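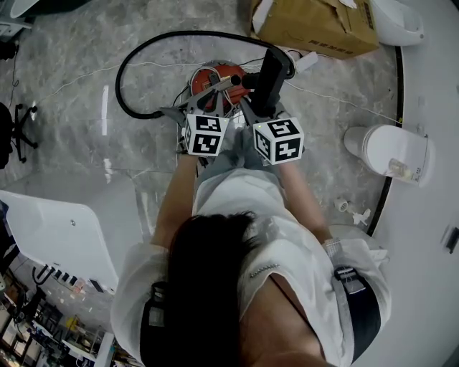
Wieczorek
Tarnano 手持夹爪，制作记录。我把这几个星期的笔记整理成一串短帖，想到哪里写到哪里。中文不是我的母语，如果有句子读起来奇怪，请直接告诉我，我会改。

1
先说 Tarnano 是什么。它是一对拿在手里用的夹爪，左手一个，右手一个。人拿着它们做事情，夹爪记录位置、开合和图像，以后把这些数据给机械臂学习。名字没有意思，是我在火车票背面随便写的。

2
制作地点是 Lullitz，一个共享的工作间。我付的是最便宜的会员费，可以用打印机、台钻和一个架子的下面两层。晚上九点以后不可以用台钻。

3
第一版在二月完成，很重，而且手指是平行打开的，夹细的东西总是滑。第二版我把手指改成有角度的，向前伸出去，这样手腕不需要转那么多。改这一个零件，我打印了很多次，桌子下面的废料盒子已经满了。

4
最大开口 83 毫米。我本来想要更大，但是再大的话连杆会碰到外壳。谁有好的连杆设计，请发给我看看。

5
关于标记方块。每个夹爪侧面装一个白色的小方块，每个面印不同的黑白码。头上的相机看见其中一个面，就可以算出夹爪在哪里、朝哪个方向。看见两个面更稳定，看见三个面最好。

6
方块的打印有一个小问题：激光打印机的黑色太亮，在灯下面会变成灰白色，程序就找不到码了。后来我换了哑光的贴纸，用美工刀沿着钢尺切。切的时候请留一圈白边，我第一次全部切到黑线上，贴纸全部浪费。

7
贴纸和方块之间不能有气泡。我用一张旧的会员卡慢慢刮。有人在论坛建议用水，我试过，纸的边会翘起来。

8
有人问我外壳为什么是灰色。工作间的灰色金属料打折，我买了 2 份。

9
电路部分：开合用一个小编码器来读，板子是 Stivine 的，我从一个关门的网店买到最后几块。说明书写得很短，接口的方向画反了一个，我接错以后闻到味道才发现。现在我在每个插头上都点了一点红色指甲油。

10
线。我必须单独写一条关于线的帖子。夹爪下面的线如果太短，手臂伸直的时候会拉插头；如果太长，它会挂在所有东西上面。我现在留一个圈在夹爪下面，再沿着外壳走，用扎带轻轻固定。扎带不要拉紧，黑色的线皮已经被我压坏过一次。

11
背带是后来加的。电池和小电脑以前放在裤子口袋里，蹲下去的时候很不舒服。背带的扣子选可以单手打开的那种。长头发的人请注意，先把头发放到前面，再扣背带。

12
测试用的物品，我不想只用方块和杯子。杯子太容易。我更喜欢形状麻烦的东西：圆的、带线的、带软管的。那个橙红色圆壳加黑色软管的东西就很好，圆顶很难夹，底下有很细的线，软管在地上会自己转一个大弯。

13
软管的问题在这里：夹住一个地方，别的地方也会动。对人来说不需要想，手自然会跟过去。对数据来说，每一次都不一样。我暂时只记录，不分析。

14
地面是灰色大理石花纹的砖，抛光的，会反光。相机在头上向下看，砖上有灯的亮斑，标记方块刚好经过亮斑的时候，识别会断几帧。我写了一个简单的补帧，断得短可以补上，断得长就丢掉那一段。

15
到现在为止录了 31 段。每段大概 2,000 帧。我从里面随便挑几段，一帧一帧地看，眼睛很累，但是我学到很多，比看曲线图学到的多。

16
头部相机的图像里，左手的方块比右手的容易丢。我以为是镜头歪了，拆开看，镜头是正的。然后我看录像，我的左手总是向里面转一点，方块就躲到手臂后面去了。我把左边的方块往外移了一点，现在好一些，没有完全好。

17
下面说夹爪上的相机。它和头上的相机看见的东西完全不同，我建议每个做这种工具的人都早一点装上，不要等到最后。 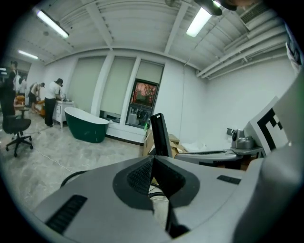
最后修改：2018年8月16日

18
夹爪抬起来的时候，它的相机看见很多天花板：日光灯、白色的梁、管子。开始的时候我觉得这些画面没有用，想把它们剪掉。后来我用画面里的特征点来算夹爪自己的运动，梁和灯的边很清楚，反而比地砖好用。

19
但是日光灯太亮，自动曝光会把别的地方压暗。我现在把曝光固定。固定以后灯是一块白，没有关系，我需要的是手指附近的细节。

20
浅色卷帘放下来以后光线比较均匀。我建议录之前决定好，卷帘放下或者拉起，中间不要改。我有一段录到一半改了，前后颜色不同，最后只好分成两段保存。

21
夹爪自己的身体在画面里占很大一块，差不多下面一半都是灰色外壳。我问过自己要不要把相机往前移。往前移，看得见更多东西，可是就看不见手指的根部，也不知道手指打开了多少。我决定不移。

22
外壳既然总是在画面里，我就让它有一点用处：程序每隔一会儿检查外壳的边有没有移动。如果移动了，说明相机的支架松了，要停下来拧螺丝。这个方法不漂亮，可是已经帮我救回来两段录像。

23
背景里有别人在工作，也会进到画面里。对特征点的计算来说，走动的人是麻烦，我用一个很老的办法去掉离群点。对人来说，请先告诉他们你在录，这是礼貌。我在工作间的白板上写了录的时间。

24
两个夹爪靠近的时候，一个会进到另一个的画面里，连标记方块也看得见。我还没有利用这个信息。理论上可以用来检查左右手之间的距离对不对。如果有人做过，请给我一个链接，我很感谢。

25
手的感受。录久一点，大拇指根部会痛。把手加了一层自行车把带以后舒服很多，不过把带会吸汗，换起来麻烦。下一版我想试软木。

26
昨天有人问重量，我没有写，因为我的厨房秤坏了。借到秤就补在这里。

27
有人问可不可以买。不可以，我只有这一对，而且左边那个的外壳有裂缝，用胶粘的。图纸整理好以后我会全部放出来，包括失败的手指。标注还是三种语言混在一起，需要一点时间。

28
材料清单，给想先准备的人：
灰色打印线材
小编码器，每个夹爪一个
Stivine 的读数板，或者任何能读编码器的板子
广角相机，每个夹爪一个，头上再一个
哑光贴纸，白色方块自己打印
背带，两条，扣子要能单手开
很多扎带

29
螺丝我不写在清单里，我的尺寸很乱，左边和右边用的都不一样。图纸里会改成统一的。

30
更正：第 6 条有人提醒我，不是所有激光打印机都会反光，和墨粉也有关系。他说得对。我只试过 Lullitz 那一台。

31
下一步是同步。三个相机的时间现在是靠拍手来对齐，两个夹爪轻轻碰一下，声音和画面都有。碰太重会把方块碰歪，然后要重新标定，我昨天就这样少了半个晚上。我在找一个便宜的硬件触发，有推荐的话写在下面，最好附上接线图。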